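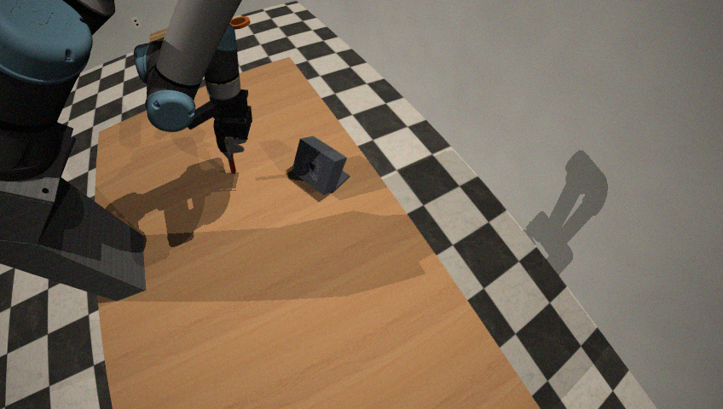
Trilla Schneidbrettöl, 490 ml

Ich sag's gleich vorweg: Ich verkaufe hier im Laden nur Sachen, die ich selbst in der Küche stehen habe, und das Trilla-Öl steht bei mir seit drei Jahren neben dem Herd. Angefangen hat es mit einem Eichenbrett von meiner Tante, grau, rau und an einer Ecke schon leicht gerissen. Ich hatte es vorher mit Sonnenblumenöl versucht (bitte nicht nachmachen, das wird ranzig und klebt!) und war kurz davor, das gute Stück zu verheizen.

Dann hat mir Amparo Garrido eine Flasche aus ihrer kleinen Werkstatt in Tolham mitgegeben. Zwei Anstriche, eine Nacht warten, und das Brett sah wieder nach Eiche aus. Der Riss war natürlich immer noch da, zaubern kann das Öl auch nicht, aber er ist seitdem nicht größer geworden.

Was ist drin?
Kaltgepresstes Leinöl, ein bisschen Bienenwachs und sonst nichts. Keine Lösungsmittel, keine Trockenstoffe. Es riecht am ersten Tag ziemlich deutlich nach Leinsamen — ich mag das, mein Mann weniger.

So mache ich das
Brett abwaschen und richtig durchtrocknen lassen, am besten hochkant über Nacht. Wenn sich die Fasern aufgestellt haben, einmal mit feinem Schleifpapier in Faserrichtung drübergehen. Flasche schütteln, das Wachs setzt sich gern unten ab. Öl mit einem Baumwolltuch dünn auftragen, auch auf die Kanten und die Rückseite, sonst wölbt sich das Brett. Nach 20 Minuten alles abreiben, was noch glänzt. Danach braucht das Leinöl Zeit: Ich lasse frisch geölte Bretter eine gute Woche stehen, bevor wieder Zwiebeln draufkommen.

Ganz wichtig: Den Lappen nach dem Ölen bitte nass machen und draußen ausgebreitet trocknen lassen. Leinöl im zusammengeknüllten Tuch kann sich selbst entzünden!

Öl oder Wachspaste?
Werde ich dauernd gefragt. Für Bretter, die jeden Tag ins Spülwasser kommen, nehme ich das Öl. Die Paste von Haugland ist fester und macht eine schönere, seidige Oberfläche, die nutze ich für Schalen und Salatbesteck. Ingvild Midtbø schwört darauf, erst zu ölen und nach dem Trocknen die Paste drüberzugeben, und bei Nussbaum sieht das wirklich toll aus.

Angaben zum Produkt
Inhalt: 490 ml
Geeignet für: Eiche, Buche, Ahorn, Nussbaum, Olive
Nicht geeignet für: lackierte Bretter, Bambus mit Versiegelung
Lagerung: kühl, dunkel, gut verschlossen
Auch erhältlich: Nachfüllkanister, 4000 ml (nur auf Bestellung)

Den Kanister bestelle ich immer im Januar, also bitte rechtzeitig Bescheid geben.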